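Features > Buildings > Acoustics

Search this site Enter keyword Go

The trouble with parallel walls

Small rooms have been built square for so long that the shape is rarely questioned. At low frequencies it ought to be. A sound wave trapped between two hard, parallel surfaces reinforces itself whenever the distance between them equals a whole number of half wavelengths. The result is a room mode: a note that booms in one chair and disappears in the next.

The arithmetic is short. Take the speed of sound, 343 metres per second in air at 20 degrees, and divide it by twice the distance between the walls. For a room four metres long the first mode falls at just under 43 hertz, close to the bottom F on a piano. The second sits at double that figure, the third at treble, and so on upwards. Width and height each add their own series. In a cube all three series coincide, and the room has a few very strong notes with wide gaps between them.

Lastham, a former grain town with a good many small brick outbuildings, has become an unlikely place to study the problem. Several of the outbuildings have been turned into practice rooms, and the conversions were done cheaply, with flat plaster, bare floors and right angles throughout. Signe Grímsdóttir measured 16 of them over one winter for the acoustics practice Henriques. Her method was a slow sine sweep from a loudspeaker in one corner, recorded at a grid of positions at seated ear height.

Corners matter in this work. Every mode of a rectangular room has a pressure maximum at the corners, where three surfaces meet, so a loudspeaker placed there will excite all of them, and a microphone placed there will register all of them. An absorber working on pressure is also at its most effective in the same spot. The difficulty is depth. Porous material such as mineral wool acts on the movement of air, and air hard against a wall hardly moves. To have much effect at 43 hertz it must stand well out into the room. 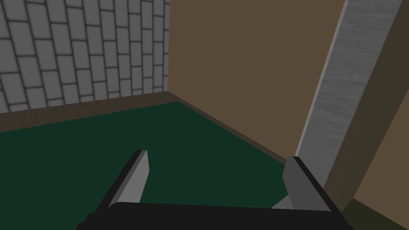

Grímsdóttir, asked whether thick curtains would do the same job, replied that they would take the edge off a snare drum and leave the bass exactly where it was. A room treated only with cloth tends to sound dull and boomy together, as the upper range is soaked up and the lower range is left alone.

The alternative is a tuned device. A membrane absorber is a sealed shallow box with a flexible front panel, which resonates over a narrow band and turns some of the energy into heat. It can be a fraction of the depth of a porous trap. It must, however, be built for the mode in question, and an error of a few hertz wastes most of the effort. The Nidon panel fitted in one Lastham room was tuned to 89 hertz and cut the decay time there by 11 per cent, a modest return for a day's joinery.

Where building work has not begun, proportion costs nothing. Moving a stud wall by 30 centimetres on the drawing can separate two modes that would otherwise fall together. Once the plaster is on, the cheapest remedy is to move the chair.

Comments (3)

Fernura
Our spare room is very nearly a cube and the cello is unbearable on one note. Would sloping the ceiling help or just move the note?

Tuned_mass
It moves it, and spreads it a bit. You still get modes in a room with sloping surfaces, they are only harder to calculate. Try the chair first.

864hz
Could the article say how long the sweep was? A fast one won't let the low modes build up.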